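Where Does the Water Go?
An explainer for curious kids, by Renata Kaczmarczyk

Have you ever jumped over a big puddle on your way to school, and then come home in the afternoon to find there was no puddle at all? I used to wonder about that when I was little, and I had all sorts of ideas (my favourite was a very thirsty dog). Some of the water had soaked into the ground, of course. But puddles vanish from concrete too, and so does the water in your wet socks, and there's no ground inside a sock!

The answer is a lovely long word: evaporation. You say it ee-VAP-or-AY-shun.

Water is made of tiny bits called molecules, much too small to see, even with the magnifying glass from your science kit. In a puddle they're always jiggling and bumping into one another, a bit like kids waiting in line for the pool. Every now and then one at the top gets bumped so hard that it flies right off into the air. Then another goes, and another. Once they're floating about in the air we call them water vapour, and you can't see that either.

Does water have to boil before this happens? No, and plenty of grown-ups get muddled about that one. Boiling is a very fast way to turn water into vapour, but a cold puddle in May is doing it too, slowly and without any bubbles.

What makes it go faster?

Warmth helps, as warm molecules jiggle more. Wind helps as well, by carrying the damp air off and bringing in drier air. And then there's spreading out, my favourite. Water in a tall glass has only a small top for the molecules to escape from, but tip the same water onto a tray and there's room for ever so many to leave at once.

Try it yourself

Ask a grown-up for two old face cloths. Wet them both, squeeze them until they stop dripping, then scrunch one into a ball and hang the other up flat. Leave them side by side, and feel them every 10 minutes or so. Which one dries first? Write down your guess before you start, and no changing it afterwards!

When my class in Hemholm tried this, Decha Sombatkul hung a third cloth in front of a fan, and I thought that was a splendid idea.
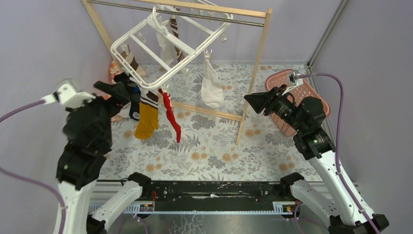
Now, the water that leaves your cloth isn't gone for good. It drifts about in the air, and some of it may rise high up where the air is cold, and gather into droplets again. Lots and lots of droplets together make a cloud, and you already know what clouds can do to a dry footpath.

Last updated: March 28, 2023

More explainers for kids
Why Is the Sea Salty?
What Is Fog Made Of?
How Do Trees Drink?
Why Do Your Fingers Wrinkle in the Bath?

Contact us | © 2023 Sillville Science Pages | Back to top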